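Small Comforts: What People Keep From Their School Years
Project report, second-year Social History option
Pieter Schouten and Anouk De Bruijn
Handed in Dec 1, 2018

Where the idea came from

We first started talking about this project in June, on a very slow train back from Plelville, when Anouk found an old cinema ticket in the lining of her coat and couldn't bring herself to throw it away. By the time we got off we had been through the contents of both our bedrooms from memory, and we had a question we thought we could do something with. What do people keep from the years when they were at school, and what do they say about it when somebody asks?

Our tutor, Mrs Mertens, warned us that this was a big question for two students and one term, and she was quite right. We made it smaller by keeping to things that cost very little when they were bought: pencil cases, hair things, badges, stickers, plastic jewellery, rubbers that smelled of fruit. Nothing that anyone would think of insuring. We left out photographs and letters too, which people keep for reasons that have already been written about at length by others.

How we went about it

We spoke to people in their own homes wherever we could, usually at the kitchen table and usually with far too much cake. Most of them were neighbours, relatives or friends of relatives, so we can't claim they stand for the whole town, let alone anywhere else. Each talk lasted as long as the person liked. The shortest was over before the kettle had boiled and the longest went on for some 3 hours, including a trip up to the loft and a search for the loft key.

We had a list of 10 questions to begin with. After the second visit we dropped most of them, as people talked much better when we simply asked to see the box, tin or drawer and let them pick things up one at a time. Pieter wrote the notes by hand and Anouk typed them up the same evening, which we would recommend to anyone doing this sort of work, his handwriting being what it is. 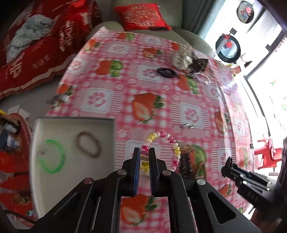

The first thing we noticed was how often people began by saying sorry. "It's only rubbish really," one lady told us, and then spent a good quarter of an hour on a single hair slide, who had swapped it with her and what she had given for it. Swapping came up nearly everywhere. Things that had been bought new with pocket money were remembered by the shop, while things that had been swapped were remembered by the person, often with first name, surname and the street they lived in.

Colour was the second thing. Several people could not tell us what year they had got something but were quite certain that the yellow ones had been easy to find and the pale green ones had not. One man had collected badges for years without any interest in what was printed on them, as long as they were blue. His sister, who was in the room at the time, had never known this and was rather cross about it, having given him a number of red ones.

The Sikow shop

A good deal of what we were shown had come from the same place, a stationer's and toy shop called Sikow, on the corner by the old tram stop. It closed before either of us was born. Miss Prillard, who worked there on Saturdays as a girl, was kind enough to lend us one of the stock books. The last page gives a total of 2,474 items under "small fancy goods", and she remembers doing the adding up twice with cold hands, the heating being switched off on Saturdays after dinner time.

According to her, the cheap things by the till paid for the rest of the shop. Parents came in for exercise books and went out with exercise books and a plastic ring. We would have liked to check this against the accounts, but only the stock book seems to have survived.

What we would do differently

We should have asked more men. We should also have asked about the things people wished they had kept, as this came up by accident in our last two visits and gave us some of our best notes. Anouk would like to go back in the spring and put that right, and Miss Prillard has already told us which cake she will be making.

Our thanks to everyone who opened a drawer for us, and to Mrs Mertens for reading the first draft, which was twice as long as this one.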